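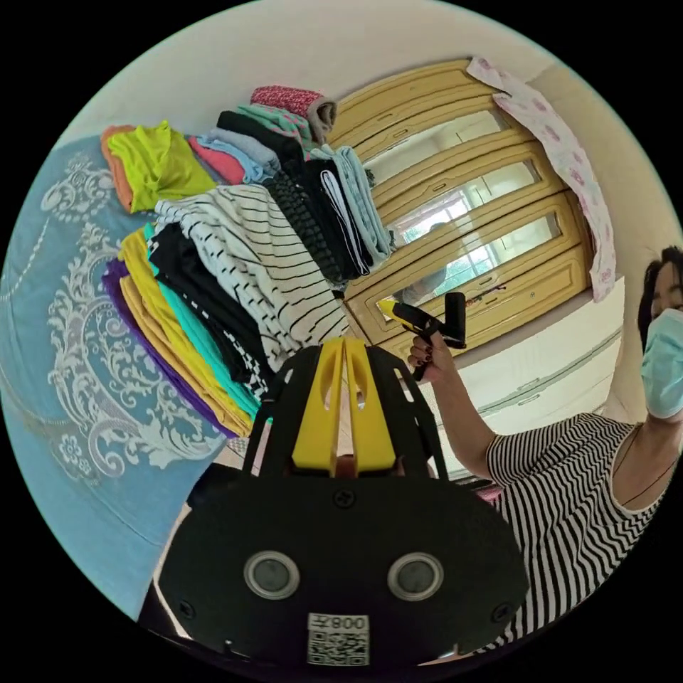 Folded piles on the blue bedspread.

Oct 24, 2021

I have a new favorite plant and it is mullein! I know, I know, it's the fuzzy thing by the side of the highway that most people mow over. I walked past it for years. Then in March I signed up for the beginner herb course at Gevirdale, mostly for the tinctures, and by the second class I was pulling over on county roads to look at leaves.

If you don't know it, mullein (Verbascum thapsus) takes two years to do its thing. The first year you get a low rosette of big, soft, gray-green leaves, like felt, or like the ear of a very patient dog. The second year it shoots up a stalk that can stand taller than I am, with little yellow flowers opening a few at a time all the way up. After it sets seed the plant dies, and the brown stalk stays standing through the winter. Both the leaves and the flowers get used, and some people use the root too, although I haven't tried that yet.

Our teacher, Liliana Martinelli, is the reason I got so hooked. She has grown herbs up on Skerkus Hill for ages and she talks about them the way my uncle talks about baseball. She had us rub a leaf on the inside of the wrist and wait. Mine itched! Those tiny hairs are irritating to the skin, and they are even worse in the throat, so the first rule of mullein tea is strain, strain, strain. A regular metal tea ball will not do it. I use a paper coffee filter and pour slowly, and then I pour it through a second filter.

The leaf tea is the old standby for coughs and scratchy chests, and that use goes back a very long way on both sides of the Atlantic. As far as I can tell the modern research is thin, so I'm not making any promises. I drink it for the taste, which is mild and a little like hay, and I love it with honey and a slice of dried apple. If you have a cough that hangs on, please go see your doctor. And if you're pregnant or on medication, ask before you try this or any other herb.
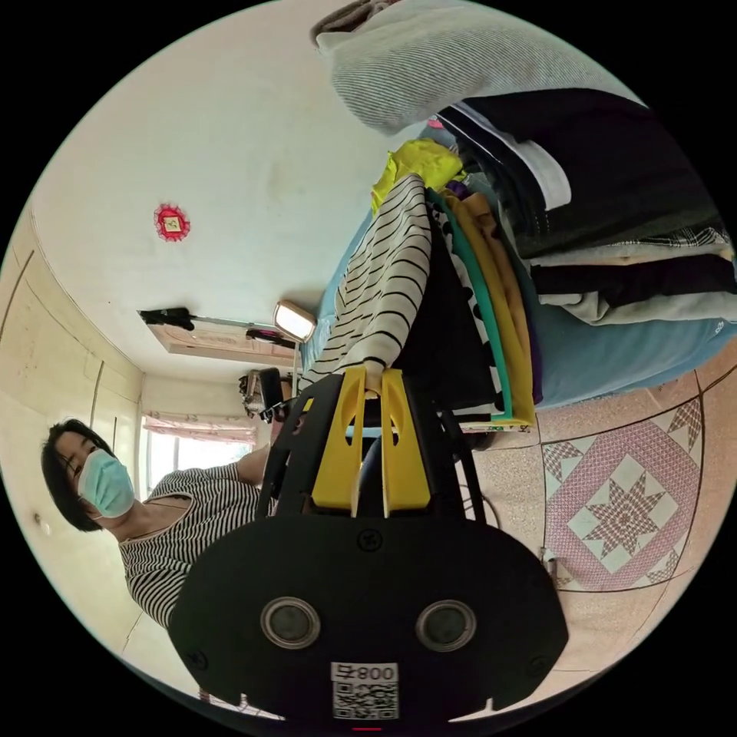 How I dry the leaves

Pick first-year leaves on a dry morning after the dew is gone. Stay away from roadsides (mullein loves bad soil and will take up whatever is in it) and leave the middle of the rosette alone so the plant can keep going. I take 3 leaves from a plant at most.

Don't wash them unless you have to. They hold water like a sponge and go brown on you. I brush the dirt off with a pastry brush, cut out the thick midrib, and slice the rest into strips. My first batch I left whole, and the midribs were still bendy when the edges were crumbling, and I lost the entire jar to mold. Very sad jar.

Then they go on screens, one layer deep, out of the sun. Give them a turn once a day. Mine took 6 days this time. They're ready when a strip snaps instead of folding. I pack them in glass with the date on the lid and try to use them within the year.

The flowers are fussier. They open and drop fast, so you go out every morning and pick just a few, which I think is a lovely way to start a day. You cover them in olive oil and let them steep. Liliana's recipe calls for wilting them overnight first so there's less water in the oil. I used the wide Curano jars with the glass lids and they've been great.

Seeds! One plant can make more than 1000 of them, easily, and they'll wait in the ground for decades for someone to turn the soil over. So if you plant mullein, cut the stalks before they scatter, or make peace with having mullein forever. I shook one head into an envelope for the seed swap at the Huet library, and if you're local, come find me there and take a pinch home.

Next up I want to try elecampane. I already have the root sitting on the counter and it smells amazing, kind of like violets and camphor together. I'll post when I've got it sliced and drying.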